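The Cone Question

A reader in Flonham wrote in last month to ask why her pour-over tastes like a wet paper bag in the morning and like real coffee on Sunday. Same beans, same kettle, same mug with the chip in it. I asked her to send me everything she does, in order, and she sent back two pages. I have read shorter leases.

The answer was in paragraph three. On weekdays she pours all the water in at once and goes to find her shoes. On Sunday she stands there. Standing there is most of the technique, I'm sorry to say, and the industry that sells scales and swan-neck kettles has been quiet on the subject.

I went back and made a lot of coffee to check. My own setup is a Grabner dripper, the old one with the crooked handle, and a bag of Sindano medium roast that was on the sale shelf at Dikis. It was on the sale shelf because it was roasted in July. It still made a decent cup. Fresh beans are nicer, but a stale bag tells you more about your pouring, in the way a cheap guitar tells you more about your fingers.

For one big mug I use one part coffee to 16 parts water by weight. My mug takes 413 grams of water, a number I know by heart when I can't reliably produce my own license plate. If you don't own a scale, use the same spoon and the same mug every day and change one thing at a time. You'll get there, only with more spoon washing. 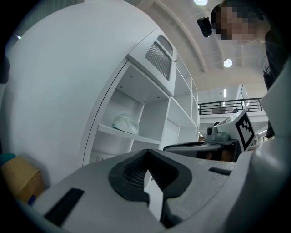 Cone drippers and flat-bottomed drippers ask for different things, and most of the complaints I get come from people who pour into one as if it were the other. In a flat one the coffee sits in an even layer and forgives you. In a cone it piles deepest in the middle, so water that runs down the sides meets hardly any coffee on its way out and arrives in the mug having done very little work. Think of the dark V in the photo, with the fine ribs on its inner walls and everything narrowing down to one point - a cone dripper has the same general idea, only going all the way around. The ribs in a dripper hold the paper a little way off the wall so air can get out. If yours drains slower every week, check whether the filter is plastered flat against them, and then check whether you've been grinding finer to make up for the sale-shelf beans. (I had.)

So pour in the middle. Wet the grounds first with a small splash and let them swell up for a bit. Then go in slow circles, staying off the paper, and stop before the water gets near the rim. I do the rest in three pours. I have friends who do it in five, with a timer, and we are still friends.

Rinse the filter before any of this. I skipped it for years on the grounds that I couldn't taste the difference, and then I tried a mug of the rinse water from a brown filter. I'd describe it as cardboard with a long finish. White filters are milder, though I rinse those too now, out of spite.

As for grind, go by feel. Coarse sand is a fair place to start. If the cup is sour and thin, go a little finer, and if it's bitter and dries your tongue out, go back. Move the dial one click. Moving it four clicks and changing the beans and the filter on the same morning is how I spent most of last winter, and I have no findings to report.

My reader tried the slow pour on a weekday and says the coffee is much better. She also missed her bus. She has since moved on to making it the night before and drinking it cold, which I'll get to next month, along with the letter from the man who stirs his with a fork.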